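Seating Layout and Rehearsal Balance in a Youth Chamber Ensemble Program
Student Project Report, Music Education Practicum

1. Background

The Brikmont youth chamber program places school-age string and wind players in small ensembles coached by members of a resident quintet. Sessions run on Friday afternoons from January through the spring concert. Coaches had noted in their planning sheets that inner parts, mainly viola and second clarinet, were hard to hear during rehearsal, and that players on those parts asked for more repeats than the others did.

This project tested whether a change in seating would reduce the number of stops a coach makes for balance. It did not test tone, intonation, or student satisfaction, although a few comments on these were collected and appear in section 5.

2. Repertoire and Groups

Three ensembles took part. Each had five players and one coach. All three prepared the same work, Wandomness, a single-movement piece for mixed quintet by a composer published under the name Macedo. The piece was chosen for practical reasons. It stays within first position for the strings, the clarinet parts avoid the upper register, and the melody passes through every part at least once. The middle section has a long passage in which the viola carries the tune under held notes in the other parts. Most balance problems in earlier rehearsals had come from this passage.

The groups were not matched by age or experience. Group A had played together the previous fall. Groups B and C were new.

3. Method

Each group rehearsed for 6 weeks. In the first half of the period the players sat in a standard open arc, with the first violin on the coach's left and the cello on the right. In the second half they sat in a closed horseshoe with the viola moved to the center and both clarinets placed opposite the strings.

Stops were logged by an observer using Bistix, a free tally program that records a time stamp and a category for each key press. The categories were balance, rhythm, pitch, entrance, and other. When a coach gave more than one reason for a stop, only the first reason was entered. The observer sat behind the coach in every session and did not speak to the players.

Chairs and stands were set out before the players arrived. Floor positions were marked with tape so that the spacing stayed the same from week to week. 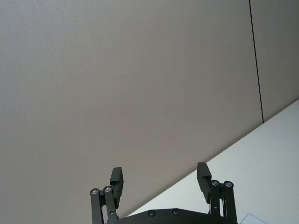

4. Results

The log held more than 700 stops across all groups and sessions. Balance was the most frequent category in the open arc for Groups B and C. In Group A, rhythm came first and balance second.

After the change to the horseshoe, balance stops went down in all three groups. The drop was largest in Group B and smallest in Group A, where there had been fewer to begin with. Pitch stops rose slightly in Groups A and C. Rhythm and entrance stops showed no clear pattern.

The viola passage was checked separately. Under the open arc, every group was stopped there for balance in every session. Under the horseshoe, Group B played it through without a balance stop in its last two sessions — the only group to do so.

5. Comments from Players and Coaches

Two coaches preferred the horseshoe for rehearsal but said they would return to the arc for performance, as the closed shape turns the clarinets away from the audience. One player reported that the cello was too loud in the new position. Several players said that cues were easier to see.

6. Limitations

The order of the layouts was the same for every group. Some of the decrease in balance stops is likely due to the players learning the piece, and the design cannot separate this from the effect of seating. A better design would have started one group in the horseshoe.

The use of a single observer is a second problem. Categories were assigned by ear and in real time, and no second tally was made for comparison. Group B also missed one session in the first half — its stops were therefore compared per session and not as totals.

7. Further Work

The same log format could be used with a second piece of similar length, with the layouts reversed. The tally sheets and the floor plan for both layouts have been left with the program office.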